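## 4. Installing and Commissioning the Under-Counter Water Filter

This section applies to the Rikden two-stage filter as supplied to Valtbridge residences and shared kitchens. It replaces the loose instruction sheet packed with earlier units. Work on the building's main supply line is outside the scope of this guide and must be referred to the maintenance office.

### 4.1 Before You Begin

Confirm that the following are on hand:

- the filter head and mounting bracket
- one sediment cartridge and one carbon cartridge, both sealed
- 4 mounting screws
- the blue inlet tube and the white outlet tube
- an adjustable wrench, a bucket and a dry towel

Inspect the cartridges for damage to the plastic wrap. A cartridge with a torn wrap must be returned to the supplier and exchanged. Cartridges made by Kröger fit the same head and may be used, but the two makes must not be mixed in one unit.

> **Caution:** The filter is for cold water only. Connecting it to a hot line will damage the seals and void the warranty.

### 4.2 Mounting the Bracket

1. Clear the cabinet under the sink and wipe the side wall dry.
2. Hold the bracket against the wall with the arrow pointing up. Leave at least 6 inches between the bottom of the cartridges and the cabinet floor. Less space than this makes cartridge changes difficult.
3. Mark the screw holes with a pencil, then drill.
4. Fasten the bracket with the screws supplied. Tighten them by hand.
5. Hang the filter head on the bracket and press down until it clicks.

> **Note:** In Pinon Building units, the side wall of the sink cabinet is thinner than elsewhere. Use the short screws from the separate bag.

### 4.3 Connecting the Tubes

1. Close the cold water valve under the sink. Open the faucet and let the line drain.
2. Place the bucket under the valve.
3. Attach the tee fitting to the cold valve and tighten it with the wrench – one quarter turn past hand-tight is sufficient.
4. Push the blue tube into the port marked IN until it stops. Pull back gently. The tube should not move.
5. Connect the white tube to the port marked OUT in the same manner, and run it to the faucet fitting.
6. Remove the wrap from both cartridges. Insert the sediment cartridge on the inlet side and the carbon cartridge on the outlet side, turning each to the right until the marks line up.

> **Caution:** Do not apply tape or sealing paste to the push-in ports.

### 4.4 Flushing

1. Open the cold water valve slowly and check every joint. If water appears, close the valve and reseat the tube.
2. Open the faucet fully and run the water for 12 minutes. Gray or cloudy water is normal at first.
3. Close the faucet, wait five minutes, and flush again for one minute.
4. Discard all water from the flushing steps. It must not be used for drinking, cooking or rinsing fruit and vegetables.

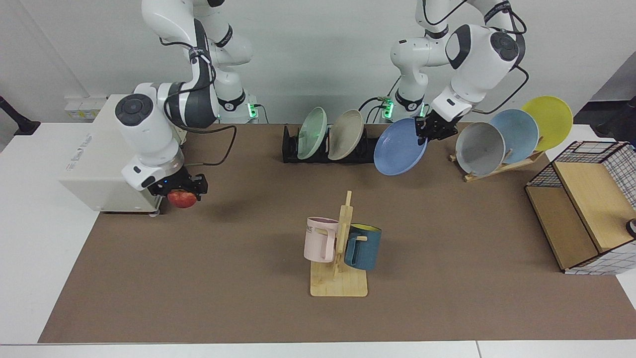 Once flushing is complete, the unit may be placed in regular service. Write the installation date on the label provided and fix it to the front of the filter head where it can be read without removing the unit.

### 4.5 Cartridge Life

Both cartridges are rated for 2000 liters or one year of use, whichever comes first. Slow flow before that point usually indicates a blocked sediment cartridge, which may be replaced separately. After any change, repeat the steps in 4.4.

If the kitchen will be vacant for more than two weeks, close the cold water valve. Flush the unit for five minutes before using it again.

Requests for replacement cartridges should be sent in writing to Kalkidan Bogale at the maintenance office. State the building, the unit number and the date shown on the label. Orders for the yearly change are placed in April – requests received after that month are filled from remaining stock.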